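The Case for the Aluminium Case

Jan 12, 2023
Abelardo Espinoza

Small tools are usually stored in whatever container happened to be nearest when the tools arrived. In most homes this means a biscuit tin, a carrier bag or a drawer shared with batteries. I have used all of these, and I now hold that a hard aluminium case is the correct container for small items that are taken out and put back daily. The objections are weight, price and noise. Only the last of them is serious.

Weight first. The case I use most, a Felgate, weighs 493 grams empty on a kitchen scale. A fabric pouch of similar volume weighs less, but it slumps when half full, and the contents migrate to the lowest corner. A rigid case keeps its shape regardless of load. It can be stood on end on a shelf, which a pouch cannot, and it takes up 7 centimetres of shelf width when it does so.

Price is a matter of how long one expects to keep the thing. I have replaced two plastic boxes from Stestell in five years, both times because the hinge split. The hinge was moulded as part of the lid and could not be repaired. A riveted frame fails more slowly and in a more useful way: a rivet works loose, it rattles, and it can be drilled out and renewed.

Grooved panels are often dismissed as decoration. A ribbed sheet is stiffer along the line of the ribs than a flat sheet of the same thickness, so the maker can use thinner metal. The drawback is cleaning. Flour and dry soil settle in the grooves, and a cloth passes over them. A soft brush, drawn along the grooves and never across, clears them in under a minute.

Then there is the table. Metal edges and pale surfaces do not get on. A white marble pattern is a poor choice for any surface that is worked on, as the veining hides very little and every dark speck shows. My advice is to set the case down flat and lift it to move it. Sliding is what leaves marks.

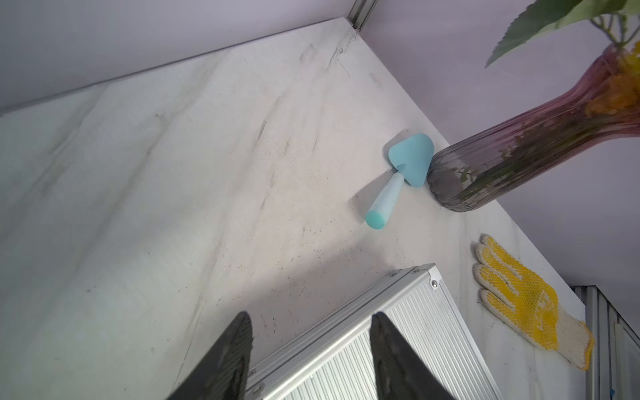 The question of what belongs inside is less settled. The Plesska catalogue recommends foam cut to the outline of each item, and I disagree. Foam fixes the contents on the day it is cut. A child's plastic trowel has a wide blade and a thick handle, and a recess made for it will hold nothing else. Loose dividers do the job adequately and can be shifted when the contents change.

As for noise, I have no remedy. A thin felt lining helps a little.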